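The Rakcombe Technical Training Center has completed its review of the Ulelum Fang, a tabletop robot arm offered to schools, workshops and small manufacturers as a complete teaching station. The review was requested by the instructors of the mechanical assembly program, who have been seeking a unit that can be placed on an ordinary bench and operated by students in their first term. Members who have asked about the station will find a summary of the findings below, together with details of the service plan and the arrangements for loan.

## What the station includes

The Fang is delivered in 2 cases. The first holds the arm, its base clamp and the power supply. The second holds the work mat, the camera bracket and a set of gear exercises. The supplier, Ulelum, also provides a printed course book of 40 lessons, beginning with manual guidance of the arm and ending with a full assembly sequence that students write and test themselves.

Software is supplied on a license that covers every computer in a single teaching room. The review team installed it on the older machines in the second-floor lab and found it satisfactory, although the first start is slow and the progress bar gives little indication of how much longer the user must wait. Printed instructions for installation are clear. The instructions for connecting the camera are less so, and the team has written a one-page supplement, which is available from the front desk.

## Gear exercises

Most of the team's attention went to the gear set. Gear assembly is a demanding subject for a small arm, as each part must be picked up at a suitable angle, carried without turning in the grip and lowered onto a pin with very little clearance. Bevel gears add a further difficulty: their teeth are angled, and a part that is held slightly crooked may rest on its neighbor without meshing.

Students in the trial group worked through the exercises in pairs. One student guided the arm while the other followed the camera view and kept the lesson record, and the pair then exchanged places. Ghassan Awad, who led the review, reports that the pairs reached the bevel gear lesson sooner than the course book suggests, but that they remained on it longer.

"The early lessons are easy to pass," Mr. Awad writes in his report. "The bevel gear lesson is where students begin to plan the approach before they move the arm. I would advise instructors to allow a full afternoon for it and to resist the wish to step in."

The exercise is built on a round white plate with upright pins, laid directly on the black mat. Bevel gears and a spur gear are among the parts used, and the arm carries them to the plate one at a time.

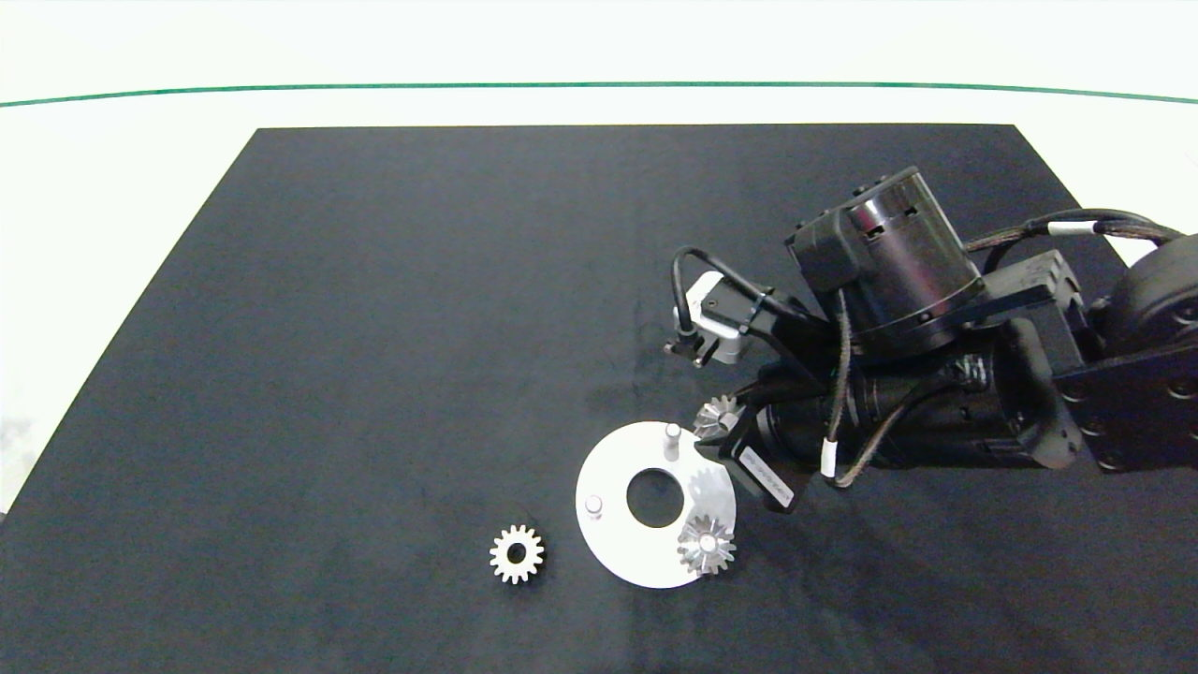

## Points for improvement

The review team recorded several matters that prospective buyers should consider.

- The mat marks easily. Scuffs do not affect the exercises, but rooms with heavy use should order a spare.
- Cables along the arm need to be checked at the start of each session. The course book mentions this only in its appendix.
- Small parts are supplied in one unlabeled tray. A divided box would save time at the end of class.
- The course book uses two different names for the same calibration step (Lessons 6 and 11), and students were confused by this.

Ulelum has been informed of these points. The company has replied that the calibration wording will be corrected in the next printing - no month was given - and that a divided parts box is already sold as an accessory.

## Service plan

A service plan is offered with the station for $300 a year. It covers replacement of worn joint parts, software updates and telephone support during business hours. Repairs are handled at the Ulelum workshop in Fomalville, and a loan arm is sent when a repair is expected to take up to 6 working days or longer delays are announced. Damage from dropped loads or from use with other suppliers' tools is excluded.

The review team placed three calls to the support line during the trial. Two were answered at once. The third, concerning the camera connection, was returned the next morning with a correct answer. The team considers the plan reasonable for programs that will run the station every day and unnecessary for those that will use it only for open-house events.

## Recommendation and loan

The team recommends the Fang for first-year assembly courses. It does not recommend the station for programs in which students must handle heavy or irregular parts, as the gear set represents the upper range of what the team was prepared to test. Instructors with such needs should speak with Mr. Awad before placing an order.

One station will remain at the Center through April and may be borrowed by member schools for a period of two weeks. The borrowing school is responsible for transport and must name one instructor who has attended the short introduction, held in the assembly lab at 3:30 p.m. on request. Loan forms are kept at the front desk. Completed forms should be returned with the name of the course, the expected number of students and the preferred start date.

Copies of the full review, including the lesson records kept by the trial group, may be consulted in the Center library.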